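The Laundry Corner at Dedport: A Small Gallery

Posted by Oda Aasen
December 22, 2020

Every shared building has one room that tells you how the people in it are getting along, and ours is at the end of the ground floor corridor, past the bikes. I have lived at Dedport long enough to have seen the laundry corner in three different locations, two of them damp. The current one has a white wall, a concrete floor and a front loader that does what it is told provided you don't lean on the buttons.

I promised the newsletter a gallery of the whole ground floor. The bike racks and the mail shelf had their turn in November, and drew one letter, which was about spelling. So we come to the laundry. It's a short gallery, the laundry corner being a short walk from one end to the other.

A word on the old arrangement, for those who moved in after it. We used to have a machine we called Matoušek, after the repair shop whose sticker it wore, and it had been repaired so often that the sticker was the oldest part. It took 22 minutes to decide whether to start. Ju-won Joo from the second floor once read most of a novel sitting on the step beside it and still speaks of the ending with some bitterness. When Matoušek finally went out to the curb there was a moment of silence, mostly from people working out where they would wash their sheets.

What replaced it has been with us since the spring. Please admire it.

Door open, drum empty, basket waiting on the floor. The silvery part with all the little holes is where your other sock went.
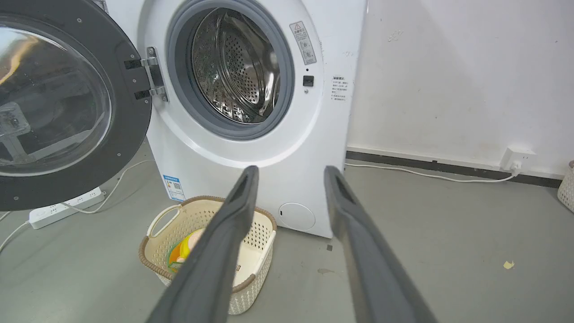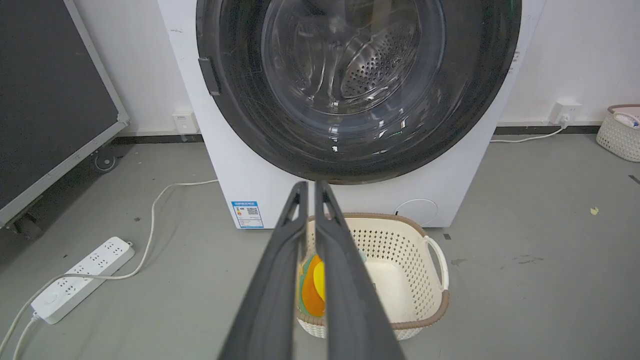 Now for the matters people stop me on the stairs about.

The basket. It belongs to the room. It has been found in the elevator, on the roof and, for one long weekend, under a tomato plant. It came from Gromutico, which has since stopped carrying that model, so if it goes missing again the replacement will be whatever I can get, and I have no taste. Fill it, carry it, bring it back.

The door. Leave it open when you're finished. I know it looks untidy and I know some of you were raised to close things. The rubber seal needs air, and anyone who remembers the smell of Matoušek in August will not need this explained twice. If you come down and the door is shut, open it, and assume the best of your neighbors.

The filter. Behind the round cover low on the front is the place where the machine keeps what it has taken from you. I clean it every month with a shallow tray and an old towel. The last haul was two hairpins, a guitar pick, a key that fits nothing in the building and 35 cents, which I have put in the jar. The guitar pick can be collected from me. Its owner plays after eleven at night and has been identified by ear.

The money. A wash is still free, and the jar on the shelf is still for repairs. It now holds 279 in assorted currencies, at least one of which has been discontinued. A proper service visit from Flirneo would run us 3000, according to the man on the phone, who sounded sorry about it but not sorry enough to come down. I would therefore ask everyone to go easy on the bath mats. One at a time, and never with the rubber-backed kind, whatever the tag claims.

The stickers. Two people have offered to peel the labels off the front so it looks "cleaner." Please don't. The last time somebody tidied a label in this building we lost the boiler instructions, and had a very brisk January.

The schedule. Ju-won has redrawn the sign-up sheet with larger squares, since some of you write as if addressing a ship. Put your name and your floor. "Me" is not a name, although it did have the best slots for most of November. If you're more than half an hour late for your load, the next person may move it to the basket, and you may not sulk about how it was folded. It won't have been folded.

The drying rack is a separate topic and I'm not strong enough for it this week. Next gallery will be the stairwell, where Ju-won has been growing something in a bucket. If you have old pictures of the ground floor, particularly any showing the original coat hooks, leave them in my mailbox, the one with the dent. I'd like them before the holidays are over, and I will give them back.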